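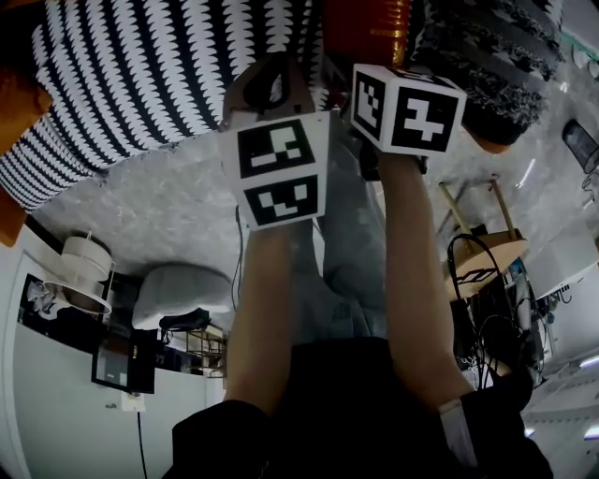
A marker cube in each hand, up in view and ready for a tracking check.

Tracking Your Hands with Marker Cubes

We've been building up to this one all winter in robotics club, and it's my favorite session of the year! By the end of it you'll have a cube in each hand and the computer will know where both of them are and which way they're turned. Once you have that, you can use your own arms to steer pretty much anything.

If you haven't done the camera calibration page yet, go do that first. The numbers from it get used in Step 3.

What you need
Two white cubes, all sides the same size
Printed markers, a different ID for every face
Glue stick, ruler, sharp scissors
The club laptop and a camera you've already calibrated

Step 1: Print the markers
Open the marker sheet and print it at 100 percent. Turn off "fit to page" (this gets somebody every single year). Measure one black square with your ruler and write the size down in millimeters. Leave a white border when you cut. The software finds a marker by the edge where black meets white, and a marker trimmed right up to the black is very hard for it to pick out.

Step 2: Glue them on
Go slowly here. Every marker should sit flat and centered on its face. A bubble or a curled corner will make the cube look like it's wobbling when you're holding it perfectly still. Write down which ID goes on which face as you go, and keep the left and right lists separate.

Step 3: Fill in the settings file
Our project is called Araya, so open araya_cubes.txt and enter your marker size, your two ID lists and your calibration numbers. Save it under your own name, please!

Step 4: Test one cube
Hold up the left cube and turn it so the camera gets two faces at once. Two faces give a much steadier answer than one seen flat on. You should see a little set of colored axes stuck to the cube on screen, and I promise you will wave it all over the place for a while before moving on.

Step 5: Test both
Bring in the right cube. Keep your fingers off the patterns, since even a thumb over one corner can make a face drop out. Now record 2000 frames and look at the log. Levente Szénási got his down to 112 missed frames in February, and that's still the one to beat.

If it isn't working
Axes flipping back and forth: tilt the cube to show a second face.
Left and right swapped: check your ID lists.
Nothing at all: look for glare, then measure that black square again.

Bring your log file to the next meeting. We'll be hooking the cubes up to Warnero, our little arm, in Part 5.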